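Home | Reviews | Interviews | Workshop Notes | About

Print this page | E-mail this page

Two bins and a bag of toys: a chat with the maker of the Taltance picking kit
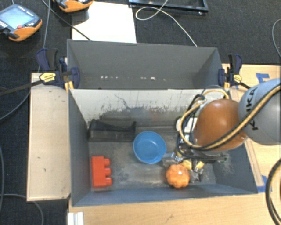 Why toys?

I'd wanted to ask that for a while. Taltance sells a bin picking kit for people who already own an arm and would like it to do something more useful than move one part from A to B all day. You get the gripper, the software, a set of practice objects and a lot of phone support. And the practice objects look like somebody emptied a kid's bedroom! A blue bowl, a red building block with three round studs down the side, a little orange pumpkin.

"People laugh when they open the bag," the kit's designer told me when we sat down on Wed 26 March. "Then they try to pick up the pumpkin."

The pumpkin, I learned, is the one the support line hears about most. It's lobed, so where you put your fingers matters a lot. Grab across two high spots and it rolls. Grab in the grooves and you're fine. The bowl has its own problem, because there's a rim you can pinch and a big open middle you can't, and software that aims for the center of everything will happily close on thin air. "I like the bowl," the designer said. "The bowl finds out who's been cheating."

I asked about the block, and got a shrug. "The block is there so you have a good morning."

What you get for your money

The basic package, which is the one I asked about, costs $2000 without the arm. That's the part that trips people up, so I'll say it again: no arm. The test setup has a KUKA, an orange and grey one with its cables looping around the outside, and the designer was careful to tell me the kit isn't tied to it.

"If your arm will take a position from a computer and go there, we can probably talk to it. If it's very old, call us first. Please call us first."

Bins aren't included either. The test ones are plain grey, set end to end and held where they meet with a bar clamp on each side, and I have to say I found that pretty cheering. I've been to demos where everything was machined and anodized and I went home thinking I could never afford the table, let alone the robot.

"We used to sell a bin frame," the designer said. "It was called the Risten frame, it was beautiful, and we sold 5 of them. Everyone else used clamps. So we went and bought clamps."

The bottom of the front bin is scratched to bits, by the way. I asked if that bothered anyone.

"No, I'd be suspicious of a clean one. A worn floor is harder for the camera, too, and your bin at work is going to be worn. I'd sooner tune on that."

Setting up

This is where I had the most questions, being the sort of person who reads manuals on the bus. The Wirnent software (that's the name of the part that decides what to grab and how) wants you to mark the corners of the bin, teach it a safe height, and then leave it alone with one object before you go adding more. The manual gives this 42 pages. I said that seemed like plenty.

"It was longer in February! We cut the chapter on lighting, and then three customers wrote in about lighting, so some of it is going back."

Reflections are a sore point. Small bright spots on the inside of a smooth bin can throw the depth reading off, and the advice for now is to move your lamps before you touch any settings. I asked whether the software shouldn't just cope. There was a pause.

"It should. It copes better than it did."

The other thing that comes up is walls. An object in the middle of the floor is easy to reach, but anything lying along a side leaves the fingers very little room, and sloping walls make it worse. The kit can nudge an object away from the side before it tries a grasp, and that setting is switched off when you get it. I thought that was odd, and said so.

"You want to see it fail without the nudge first. Otherwise you turn it on, it works okay, and you never learn that your approach angle is wrong."

I'm still not sure I agree. If I'd paid for the thing I'd want it on – but I'm impatient, and I also skip the practice swatch when I knit.

Who's it for?

Mostly small shops and colleges, from what I gathered. The first outside customer was Jafri, a parts supplier that wanted to sort mixed returns, and they still send back notes every month. Some of the notes are rude. The designer reads them out at lunch.

I asked what the kit is bad at, and got a longer answer than I'd expected. Soft bags, anything see-through, and flat things lying flat. Speed, too, if you're comparing it with a proper production cell. "If you need it fast, we're the wrong people. Buy the big system. We'll even tell you which questions to ask them."

Support runs for 6 months and then you pay by the call. You can order extra practice objects separately, pumpkin included.

Back to top

Contact | Copyright, all rights reserved | Print | E-mail this page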